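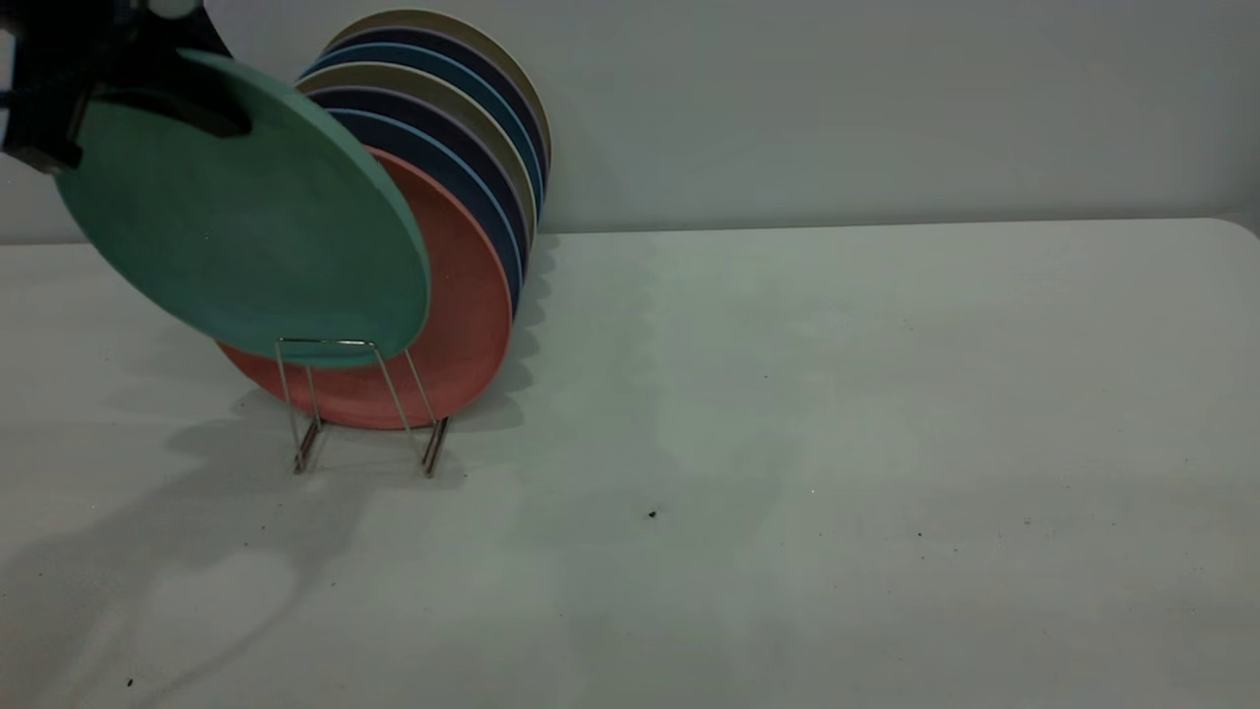 Figure 4. Round plates in several colors standing in a wire dish rack on a white table, with a green plate held just above the front of the rack.

4.2 Color and the order of the rack

We came to the question of color rather late in the study, and we came to it by way of our participants, who kept bringing it up while we were trying to ask them about detergent. Of the 28 households we visited in Zollinville, a good many owned plates in mixed colors, and the people who lived with them had surprisingly firm feelings about how such plates ought to stand while they dried. One woman told us she always kept her blues together – her mother had done so, and it simply looked right to her – while her son, listening from the hallway, said he put each plate wherever there was a gap.

A small wire rack makes this kind of ordering very easy to see. Once plates of similar size stand close together, the front one shows the most of its face and those behind it are reduced to narrow curved strips of rim, as with the salmon plate and its darker and paler neighbors in Figure 4. Several participants spoke of this front position as "the good spot," and Fatima Jacobs, who carried out most of the evening interviews, noted in her field diary that the favorite plate of the house was often found there.

The diaries that households kept for us through November bear this out to some degree. They contain 386 entries that mention the drying rack, and in 100 of these the writer says something about color without having been asked to. Some entries are only a word or two long, and others run on happily for half a page about a grandmother's cupboard or a set that was never completed. We have tried to treat both kinds with the same care, following the coding scheme set out by Kröger and described in Section 3.

We also found that order in the rack rarely survived a large meal. After guests, plates went in as they came out of the sink, and the same people who had spoken so fondly of matching rims were quite content to leave things mixed until morning. Sorting then took place at the cupboard, where plates were stacked flat and their colors could hardly be seen from above. We return to the cupboard, and to the matter of chipped rims, in Section 4.3.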